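Gilutdale Shield

The Gilutdale Shield is an annual knockout competition for amateur association football clubs in the Gilutdale district. It is run by the Gilutdale and Stila Football League alongside the league programme, and is open to first teams from both of the league's divisions. The competition opens in August and ends with a single-match final in spring.

Format

Sixteen clubs enter. The first round and the quarter-finals are single matches, played at the ground of the club drawn first. The semi-finals are played over two legs, and the final is a single match at Skumine Road. A club therefore plays five matches to win the Shield.

The first-round draw is seeded. The top eight finishers from the previous season's first division are placed in one pot and the remaining clubs in another, so that no two seeds can meet before the quarter-finals. From the quarter-finals onward the draw is open. Clubs promoted during the summer are always unseeded, whatever their record in the second division.

Single matches level after 90 minutes go straight to penalties. Extra time is used only in the final and in the second leg of a semi-final when the aggregate score is level. Away goals carried extra weight in earlier editions — the rule was dropped when the semi-final second legs were moved under floodlights.
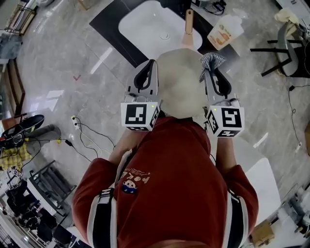

Can a player appear for two clubs in the same season's Shield?

A player who has taken the field for one club in any round is cup-tied and may not play for another that season. An unused substitute is not treated as having played and remains free to appear for a new club.

Player eligibility

Players must be registered with the league for at least seven days before a tie. For the semi-finals and the final a longer condition applies: the player must also have made three league appearances for the club in the current season. Goalkeepers are exempt from the appearance condition if the club's registered goalkeepers are all injured or suspended, provided that the league is told before the teams are named.

Each team names eleven players and up to seven substitutes, of whom five may be used. In extra time a sixth is allowed. Cautions received in the Shield are counted separately from those in league matches. Two cautions in different rounds bring a one-match suspension, and all cautions are cleared after the quarter-finals. A sending-off carries a suspension that applies in both competitions.

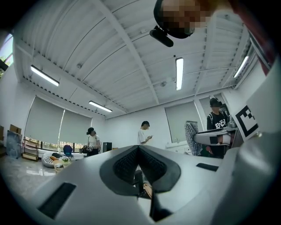 Skumine Sports Reference, football desk
Last revised 3 September 2026

Grounds

A club may stage a first-round tie on any pitch passed for league use. From the quarter-finals the home ground must hold 600 spectators and have a permanent rail on all four sides of the pitch. Clubs that cannot meet this standard may exchange home advantage with their opponents or hire another ground in the district. Usmani Park, the home of Stila Town, is the ground most often hired.

The final has been held at Skumine Road in every season but one. The ground can hold up to 2,400, with a seated stand on the west side and open terracing behind both goals. The exception was played at Usmani Park while the Skumine Road pitch was being relaid. The record attendance for a final is 1,244, set when Stila Town met Gilutdale Rovers — the only final to date between the two oldest member clubs.

Finance

Gate receipts in the first round and quarter-finals are divided equally after the match officials have been paid. In the semi-finals each club keeps the receipts from its own leg. Receipts from the final are split three ways between the two finalists and the league. The winners also receive a prize of £1,000, and the losing finalists £600.

Postponements

A postponed tie is replayed on the first free midweek date. If it is postponed again, the venue is reversed, and if neither ground is playable the league may order the match to be played on an artificial surface. Abandoned ties are replayed in full unless at least 75 minutes have been completed, in which case the league may let the score stand.

See also
Gilutdale and Stila Football League
Skumine Road
Usmani Park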